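Sep 21, 2018
Hot glue on kraft, second round

Kevser Güneş came back from the Kivthorpe visit with two sample cartridges and a lot of enthusiasm. Their man told her the new adhesive holds a folded paper seam "at any humidity a shop will ever see." I wrote that down so I could be annoyed by it properly. Any humidity is a big range. Our back room in March and our back room in August are two different climates, and the seams that opened on the Haltcombe order all opened in August.

So, what we did. Cut strips from the same roll of kraft, all along the grain, and folded them over on the bone folder. One set with the old glue, one with the Kivthorpe. Same bead width as far as my hand can keep it, which I admit is the weak point. Hideaki Tamura laid the beads on half of each set so that it wasn't all my hand. Pressed under the steel plate, then left overnight before anyone touched them.

Peel test with the spring scale. The old glue tears paper fiber nearly the whole length of the seam. The new glue also tears fiber, but there are patches where it lifted clean off with a shiny underside. Kevser says those patches are where the bead had skinned over before we closed the fold. Could be. It could also be that it doesn't wet kraft very well and the sales sheet was written for coated board. The sheet doesn't say which stock they used. I looked twice.

Humid box next. Strips hung on the wire, pan of salt slurry in the bottom, lid taped. I don't trust the little dial hygrometer and neither should anyone reading this. It was still sitting at the same number after I'd had the lid off for my whole lunch. Hideaki tapped it and it jumped. Borrow the good one from McGrath before drawing any line on a chart.

For what it's worth, after the humid box both glues looked worse and I couldn't rank them. Kevser could, and ranked the new one higher. I asked her to do it again with the labels turned under and she got a different order. She took it well. This is why I keep going on about blind labels.

Load hang: 500 grams on each seam, clipped at the bottom, left on the rail. 3 strips let go, all of them from the batch where I changed nozzles halfway. I'm throwing that batch out of the comparison but leaving it in the notebook, so don't go hunting for a tidy result later and wonder where they went.

Cost. The new cartridge is dearer and Kivthorpe says we'd make it up by using less. We used the same amount. If we use less, the seam is narrower, and then it isn't the seam they tested either. Gosby switched last year and Kevser heard they were happy, but she heard it from Kivthorpe. I would like to hear it from Gosby.

Where I am with it: no reason to switch, no real reason to refuse. The old glue is boring and I know how it fails. The one thing I liked about the new stuff is that it strings less at the nozzle — much less cleanup on the plate, and Hideaki noticed it too without being asked.

To do before the next round:
Good hygrometer from McGrath, checked against wet and dry bulb.
Close the folds faster, or time them at least. Hideaki to call out.
Cross-grain strips as well. All of ours ran one way and bag seams don't.
Turn the labels under from the start.
Ask Kivthorpe what stock is behind the number on their sheet, in writing.

Page 105 of the old book has the August failures if anyone wants to compare the torn edges. The tape on that page has gone yellow, so lift it gently.

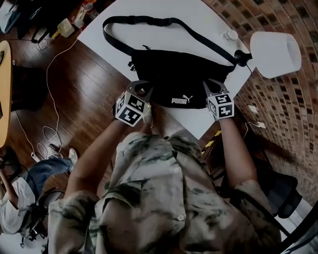

Leftover strips are in the flat drawer, old glue on the left, new on the right. Please don't use them for bookmarks, I still want to peel the rest after they've sat a while.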